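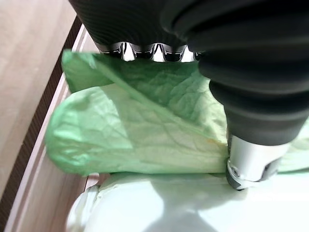 A pale green leaf, folded over.

Wannasri Vegetable Share – Frequently Asked Questions
Last updated March 27, 2021

What is the share?
It is a weekly bag of vegetables and herbs from the Wannasri plot outside Vernby. You pay for the season up front or month by month, and you pick up your bag once a week.

Who runs it?
Nuanchan Khamphan grows most of what goes in the bags. Onions and potatoes come from the Caritz farm on the other side of the county. If a bag contains anything from Caritz, the slip inside will say so.

What will I get?
Early in the season it is mostly leaves: lettuce, mustard greens, bok choy, cilantro, green onions. Beans, cucumbers and Thai basil usually start in July. Eggplant and chilies come after that and go on until the first frost. We don't publish a list ahead of time. The contents are settled the evening before pickup.

How big is a bag?
A full share feeds two adults who cook most nights. A half share is the same vegetables in smaller amounts – you don't get fewer kinds. We have room for 40 full shares this season. Half shares are counted as half a place.

Can I leave something out?
Yes. You can name up to 2 things you never want and we will replace them with more of something else. Please tell us when you sign up and not at the pickup table. Changes made later take a week to show up.

Do I have to wash everything?
Yes. Greens get one rinse here to take off the worst of the soil. They are not ready to eat. Separate the leaves, put them in a bowl of cold water, swish them and lift them out. Repeat until there is no grit at the bottom of the bowl. 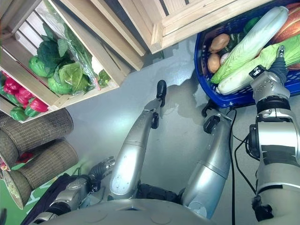
How do I keep greens fresh?
Dry them as well as you can, wrap them in a dish towel and put them in the vegetable drawer. Lettuce will last most of a week like this. Cilantro does better standing in a jar of water with a bag over the top. Basil should stay out of the refrigerator. It turns black in there.

My lettuce is limp. Is it spoiled?
Probably not. Soak it in very cold water for half an hour. If it is slimy or smells bad, throw it out and let us know.

Are you organic?
We are not certified. We don't use synthetic sprays on the leafy crops. The chilies were treated once last year for aphids with a soap spray, and we would do that again.

How do I pay?
By check, or online through Vandex. Vandex adds its own fee, shown before you confirm. We don't take cash at pickup.

What if I can't pick up?
Send a friend with your name. If no one can come, tell us by noon the day before and we will move your bag to the following week. You can do this twice in a season. Bags left at closing time are given away.

Do you deliver?
No. We tried it for one summer and it took up too much of the picking day.

Can I visit the plot?
Yes, on the open day in July. It is roughly 1000 feet from the parking area to the first beds, over rough ground, so wear real shoes. No dogs, please.

Is there a waiting list?
Yes. Write to us with your name and the size of share you want. Current members have until the end of the month to renew, and open places are then offered in the order people wrote in.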